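Updated 2019-08-30

## Keeping dark tables and dark cloth clean

We moved to Renwood in January and the flat came with a very dark dining table. I did not know before how much dust a dark surface can show. I write down what works for me.

**Dust first, wipe after.** Use a dry soft cloth, and go in one direction only. If you begin with a wet cloth, the dust becomes grey lines and you must do it all again.

**Very little soap.** I put two drops of washing-up liquid in a bowl of warm water, then squeeze the cloth very well. After this I dry the table at once with an old cotton T-shirt.

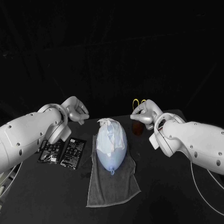
*Dark tabletop with a black cloth hanging behind it.*

**Black curtains and covers.** Turn them inside out and wash them cold, with the half of your usual powder. Hang them in the shade. For creases, I leave them five minutes in the bathroom after a hot shower, and pull the bottom edge gently.

**Cat hair.** A damp rubber glove takes it better than the sticky roller, and it costs less.

If your table is oiled, please try everything on the underside first. Mine is not, so I cannot promise for yours.

Ashwin Arumugam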